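4.2 Fingertip comparison on thin-walled dishes

The second group of trials looks at how the shape of the fingertip changes the handling of shallow round dishes. These objects are difficult for parallel grippers for a simple reason: the wall is low, the material is smooth, and there is little space between the rim and the table where a finger can enter. In our earlier trials with blocks and bottles, the two fingertip types gave almost the same result, and we could not decide between them. The dishes were selected by Renata Szczepańska in order to make the difference larger.

We compared the standard fingertips, delivered with the arms, and the narrow fingertips made for us by Gidmont. Both types were tested with the same controller and the same gripper force limit. The controller is the Ikine position controller described in Section 3, without any change of gains between the two conditions. We decided against tuning it separately for each fingertip – this would perhaps give better numbers, but then the effect of the fingertip and the effect of the tuning could not be separated.

Figure 2 gives the overhead view of the workspace. The two arms are mounted on opposite sides of the table, so that both grippers can reach the upper middle part of the surface, where the handover takes place.

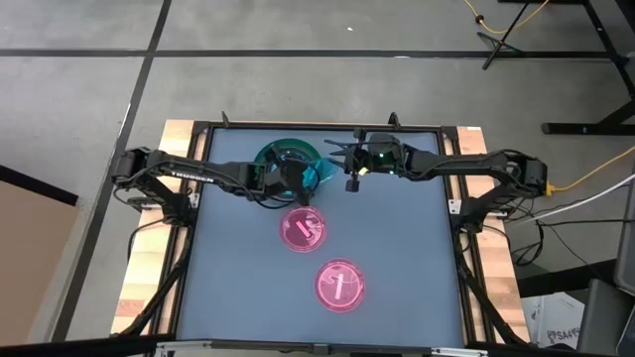
Figure 2. Overhead view of the two-arm workspace. The left gripper is over the rim of the teal dish; two pink petri dishes lie below it on the table.

Each trial consists of a rim grasp by the left arm, a short lift, and a handover to the right arm. A trial was counted as failed if the dish slipped out, if it was tilted so much that the second gripper could not take it, or if the operator had to press the stop button. The operator was always Konrad Tokarz. The labels were given later from the recordings by Sandamali Samarakoon, who did not know which fingertips were used in the planning of the trial order. In total we recorded 2,170 trials, all of them in October.

The narrow fingertips were better in the grasp phase. They enter below the rim more easily, and the controller needs fewer corrections before closing. In the handover phase the picture is less clear. A narrow contact lets the dish rotate between the fingers, and when the second gripper arrives, the rim is sometimes not at the expected height. With the standard fingertips the grasp fails more often, but a dish that was grasped well usually stays level.

The camera position also had an influence which we did not expect at the beginning. Transparent dishes give a weak edge from above, and the estimate of the rim position moved by up to 3 mm between neighboring images. Lowering the exposure reduced this effect – but only for the colored dishes. For clear ones we found no setting that was good enough, and they are left out of the comparison.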